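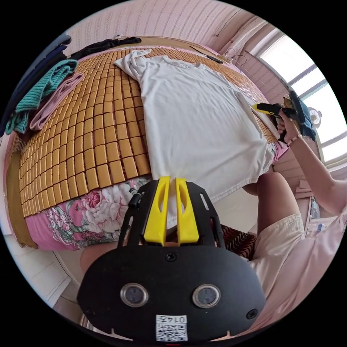
Bożena Jasińska asked whether the summer mat has to come off before every inspection, or only when the sheet is changed. Only with the sheet, Revathi Namboodiri answered, unless a tile cord has snapped.

Zornwood Guest Rooms
Bedroom safety check, September
Room: Suvarna

1. Bamboo mat, tiles and cords
Run a palm over the whole mat, with and against the rows. Look for split tiles and cord ends that could snag skin or knitwear.
Result: Pass
Comment: One rough tile sanded at the foot end. Check again next round.

2. Mat position
Mat should not slide when pushed from the side.
Result: Pass

3. Clothing on the bed
Fold and put away before the bed is checked. Nothing should trail to the floor where people walk.
Result: Action needed
Comment: Finish the folding, knitwear to the lower shelf.
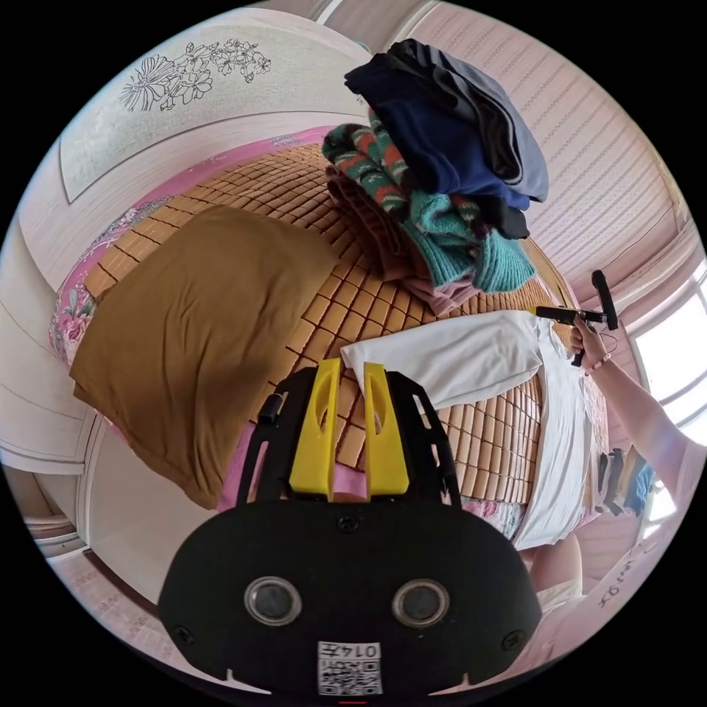 Item 3: folded pile on the mat, white garment still spread out beside it.

4. Wardrobe and cabinet doors
Open each door fully and let go. It should stay put.
Result: Pass with comment
Comment: One hinge loose, 2 screws tightened. Replacement hinge on order from Hovia.

5. Window
Clear space of around 70 cm for getting to the latch.
Result: Pass

6. Pillow
Check seams and cover.
Result: Pass
Comment: Cover due for a wash.

Checked by: R. Namboodiri
Sheet no. 184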